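Speaker notes: Surface prep for coated and metallic-finish garments
Vullora garment care day, session 2, Radka Krasniqi
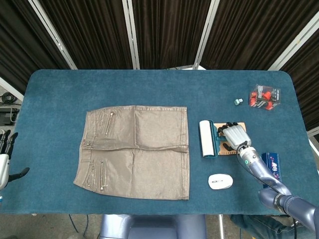

Opening. Keep it short. The session covers what happens between the hanger and the iron: laying out, closing up, lint removal, inspection. Pressing is Arif Jayasinghe's session after the break, so send steam questions to him.

Who it is for: people on the intake table and people who finish. If most hands go up for retail, cut the solvent section and spend the time on storage.

Definitions first. A metallic finish can come from three places: a metal-look yarn in the weave, a foil bonded to the face, or a pigment coating. They look alike at arm's length. They do not behave alike under adhesive. Yarn tolerates almost anything a roller can do. Foil lifts at the edges and along creases. Coating sits between the two and depends on age. Ask the room how they tell them apart. Expected answers: look at the back, look at a seam allowance, look at a crease with a loupe. Accept all of them. Read the care label as well, but do not stop there.

Layout. A cloth-covered table is better than a bare one for this work. The garment grips slightly and does not creep when the roller is pulled. Pile should be short. Color should contrast with the piece, so that the hem line reads clearly. Teal under a gray or taupe skirt works well. Black cloth under a black coated skirt does not, and we still see it done.

Clear the cloth. Anything under the fabric will print through a coating when pressure goes on. Tools can stay out on the same surface, beside the garment and off it. A skirt takes up half a table when it is laid flat, which leaves the other half for the roller and whatever else is in use that day.

Orientation. Waistband to the left for right-handed workers, hem toward the working hand. The roller then travels from waistband to hem and finishes on the open edge. Reverse it for left-handed workers. Do not make everyone use one orientation for the sake of a tidy room.

Fastenings. Zippers closed, pulls lying flat and pointing the way they fall. On a skirt with diagonal zippered pockets there are two small metal pulls sitting on the face of the garment, and each will catch the edge of an adhesive sheet. Go around them. Snap at the waistband: closed for rolling, open for inspection of the inside band. Belt loops: lift, check under, lay back down.

Pause here for the pocket check. Pockets are opened and emptied before anything else is done. Paper tissue is the usual find. Close them again before rolling.

Creases. Three kinds: storage, wear, and set. Storage creases run straight and follow a fold. Wear creases spread from the hip and the seat. Set creases have lost finish along the ridge and will not come out. Tell the customer at intake, in writing. Do not smooth a crease with the heel of the hand on a coated fabric. Lift the hem, let the piece drop, lay it again.

Center seam. Use it as the reference line. If the seam is straight on the table, the panels on each side are lying properly. If it bows, the skirt is twisted at the waistband and needs to be picked up and laid again. Rolling a twisted skirt drags one panel against the other.

Lint roller, the main part of the session.

Fresh sheet is too strong for foil. Press it once or twice on a cotton offcut first. The offcut should be washed and lint free, otherwise the sheet is loaded before it starts.

Direction: one way only, no back and forth. Lift at the end of each pass.

Pressure: the weight of the roller plus the weight of the hand. No more.

Seams: roll along them, never across. Across a seam the sheet bridges and pulls at the ridge, where the finish is thinnest.

Parking: the roller goes down on its side, with the adhesive off the garment. Better still, put the cover on if there is one.

Irside trial. We ran 100 skirts through the Irside counter with the method above. 29 came in with visible finish loss, all of it recorded before rolling. None gained new loss at the table. Say clearly that this is a small in-house trial and that nobody ran a comparison group. Of the full set, 94 needed only one sheet. The other six were mostly pet hair, and Arif has a separate note on that.

Solvent section (optional). Spot test on the inside of the waistband. Wait. Check the swab for color and for shine. Shine on the swab means stop. Gunawardena's old handbook says to test on the hem allowance, but many current hems are too narrow and the test mark shows.

Storage. Hang from the waistband with padded clips, clips off the snap and off the loops. Coated faces must not touch each other — interleave with plain tissue. No plastic bags in warm rooms. The Oline shop lost several pieces that way, with the coating stuck to the bag. They have agreed to let us mention it.

Likely questions:
Brush instead of roller? Soft brush is fine on yarn, leaves marks on some coatings. Test first.
Reusable silicone roller? Useful on yarn. It drags on foil.
Can lost finish be restored? No method we would offer to a customer.

Close by handing out the intake sheet. The revised version, with a separate line for set creases, goes out in February. Return the sample swatches to the tray, face up.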